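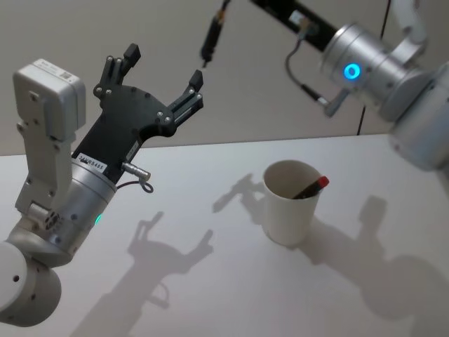

Zerent two-arm handling study
Progress report to the Whiteley fund, period ending March

Status: behind plan on the method, on plan for spending.

The proposal said that training on corrected attempts, where a person takes over midway and fixes the motion, would beat training on clean demonstrations alone. We reported an early gain in the last period. I would now ask you not to lean on it.

We reran the comparison with 200 demonstrations per condition and the pen-and-cup task unchanged. The corrected set finished 17 of 28 trials. The clean set also finished 17. The earlier gain came from a single afternoon of testing with one operator, and we did not shuffle the order of the conditions. That was our mistake.

Gunura, the scoring script, is a second worry. It counts a trial as done once the gripper opens over the cup, whether or not the marker stays in. We have gone back to scoring by hand from video, and the numbers above are hand scores. Anything in our earlier reports that came out of Gunura should be treated as too high.

The team at Jilby still believes corrections will help on harder tasks. They may be right, but I have seen no data for it, and "harder" has not been defined.

Next period: one repeat with the order shuffled and a second operator, same task, same cup positions. If the two conditions are still level, I will propose moving the remaining money to the grasp recovery work.

No change to the budget is requested now.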